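Keeping a School Bicycle in Good Order: Workshop Tips for Families
Flastden Middle School, Health and Physical Education 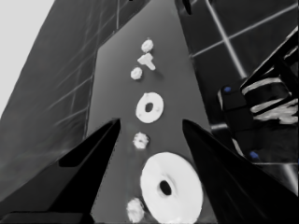

A long gray surface between two black gripper fingers. Computer rendering.

Families of students who ride to school are asked to read these notes before the March bicycle check. Of the 368 students enrolled at Flastden, 106 are registered to use the bicycle shelter on Grurar Road. A registered bicycle must be fit to ride on public streets, and the work needed to keep it that way can be done at home with ordinary tools.

Setting up a work area
Choose a level spot with good light. A garage, a porch or a paved yard will serve. Spread an old sheet or flattened cardboard on the ground before the bicycle is brought in. If no repair stand is available, the bicycle may be turned upside down on its saddle and handlebars, provided that bells, lights and phone mounts are removed first. Small parts should go into a jar lid or a muffin tin as they come off.

Students should take part in the work. Younger riders can check tires and wipe down the chain with little help. Brake adjustment should be done by an adult or with an adult present.

Tires
Tires lose air even when a bicycle is not in use. Check the pressure every week with a gauge and compare it with the range printed on the sidewall. Turn each wheel slowly and look for glass, thorns and small cuts. A thorn may be drawn out with tweezers, but have a patch kit at hand before doing so.

When patching a tube, rough up the rubber around the hole with the sandpaper in the kit, spread a thin coat of glue, and wait until it is tacky. Most failed patches are pressed on too soon. Run a cloth around the inside of the tire before the tube goes back in -- whatever caused the first puncture may still be there.

Brakes
Squeeze each lever firmly. It should stop well short of the handlebar. Push the bicycle forward with the front brake held, then back with the rear brake held; in each case the braked wheel should not turn. On rim brakes, the pads should meet the rim squarely and should not touch the tire. Replace pads that are worn down to the grooves or to the line marked by the maker.

Do not put oil or spray polish on rims, pads or brake discs. If oil reaches a rim, clean it with rubbing alcohol and a fresh rag. Disc brake pads that have taken up oil usually need to be replaced.

Chain
1. Wipe the chain with a dry rag while turning the pedals backward.
2. Brush the dirt from the gears with an old toothbrush and warm, soapy water. Dry well.
3. Put one drop of bicycle chain oil on each link.
4. Wait a few minutes, then wipe off all the oil that can be wiped off.

Cooking oil is not suitable, and heavy motor oil gathers grit. Keep fingers, sleeves and long hair away from the gears while the pedals are moving.

Bolts, saddle and lights
Check that the handlebars do not twist when the front wheel is held between the knees. Wheel nuts and quick-release levers must be tight. The saddle post carries a minimum insertion mark, and this mark must not be visible once the saddle has been set. Students grow quickly, and saddle height should be looked at again at the start of each term.

A white front light and a red rear reflector are required for shelter registration. A red rear light is strongly advised for students who stay for afternoon activities. Remove batteries from lights that will be stored over the summer.

Cleaning up
Lay oily rags flat outdoors to dry before throwing them away, and never leave them in a heap. Dish soap with a spoonful of sugar will take most chain grease off the hands. For grease on school trousers, dab the spot with dish soap, leave it for an hour and wash as usual. Do not put the garment in the dryer until the stain is gone.

Borrowing tools
The school keeps 2 floor pumps and 3 basic tool kits for loan to families. These may be signed out from the Mondal Building office on Friday after classes and are due back on the next school day. Bicycles that need wheel truing, new cables or work on the headset should be taken to a repair shop. Registration forms for the shelter are available at the same office.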